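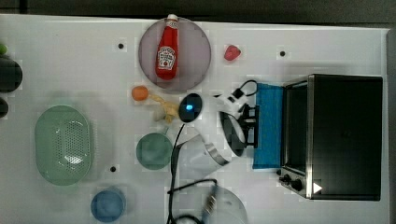
Toaster oven (also countertop oven, in older catalogs "table oven"). Small electric oven, front door, sits on a counter or table. Toasts, bakes, broils, reheats. Bigger than a slot toaster, smaller than a range. Plugs into a regular wall outlet.

Not the same as a microwave, which heats the food a different way and won't brown bread. People mix them up, mostly because both are boxes with a door. Combination models do exist, see Types.

151 shares | 4 comments

Parts

Outer shell, usually metal, painted or bare. Heating elements top and bottom, thin rods, sometimes quartz tubes. Wire rack, removable. Crumb tray under the bottom elements, slides out the front or the back. Door hinged at the bottom on most, at the side on a few. Door glass may be clear or tinted. Handle stands off from the door on short posts so that it stays cooler than the glass, bar straight or bowed depending on the maker.

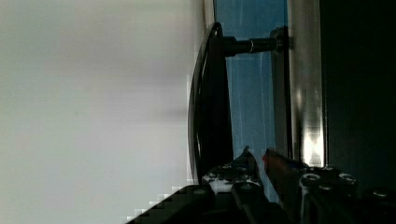 Controls are knobs or buttons, generally temperature, function and timer. Timer on cheap ones is a spring dial that ticks and then dings. The Sirnley ovens had the dial on the left, the only line that did, and owners still complain about it. Warning labels go wherever the shell gets hot, typically the top or a front corner.

Types

Plain: elements only, no fan. Slow but simple.
Convection: a fan moves the air, browns more evenly, and recipes get turned down a little.
Rotisserie: taller, with a spit. Hard to clean.
Combination: microwave plus elements. Heavy.

The Flimico 242 is the plain type and teh one most often found secondhand. The Marsden is convection.
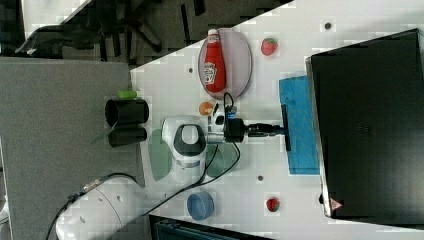 Reading time: 4 min

Placement

Flat, hard surface, with open space at the sides, back and above. Never under a low shelf. Cord kept clear of the shell. Towels and pot holders are often left beside the oven because that's where they get used, but they should be moved before it's switched on, same for paper, plastic plates and squeeze bottles. Ketchup and other table sauces do better away from the heat anyway.

Toy fruit is not oven safe. Obvious but it gets asked.

Cleaning

Unplug. Let it cool. Tray out, crumbs in the trash, wash and dry. Rack in the sink. Glass with a damp cloth, no spray on the elements ever. Baked-on grease: baking soda paste, leave it, wipe, repeat. The Davis handbook says to do the tray every week, most people dont.

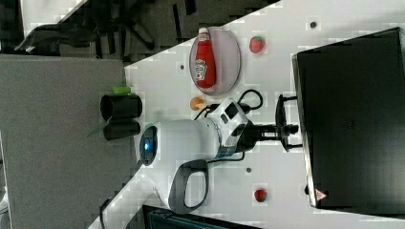 Common problems

Toast dark on one side: an element is out, or the rack is in the wrong slot.
Smoke on first use: factory oil burning off. Run it empty with a window open.
Door won't stay shut: worn hinge spring. Cheap part, annoying job.
Timer sticks: turn past the mark, then back.

See also: Broiler; Hot plate; Slot toaster; Warming drawer

Page by Sandra Lockwood. Last edited 22 June 2024. 64 edits.

Contact | Copyright | Back to top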